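Fruit Deserves a Shelf of Its Own

If your fruit bowl is anything like mine was, the soft ones always end up squashed at the bottom, and you find them a week too late. Last January I gave up on the bowl altogether and moved everything onto an open cubby shelf in the pantry, and oh, I wish I had done it years ago!

Wipe the shelves first

A damp cloth with a drop of dish soap will do, then leave them to air for 15 minutes or so your fruit isn't sitting in a puddle.

Give each kind its own cubby

Pears bruise if you so much as look at them, so lay them on their sides, well back from the front edge. Mangosteens (a treat in our house) can take the cubby across from them. White shelves are lovely for this — a dark purple mangosteen or a good red fruit shows up from clear across the room, and you remember to eat it.

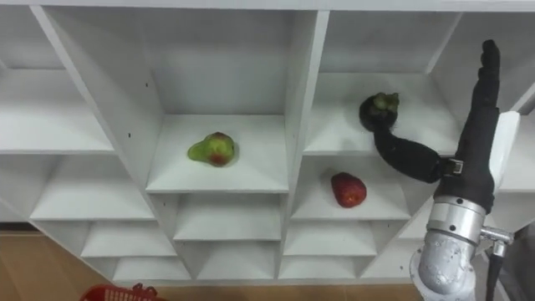 Check every 2 days

Press gently near the neck of the pear. If it gives a little, have it for lunch, or slice it into your oatmeal.

— Margit Balogh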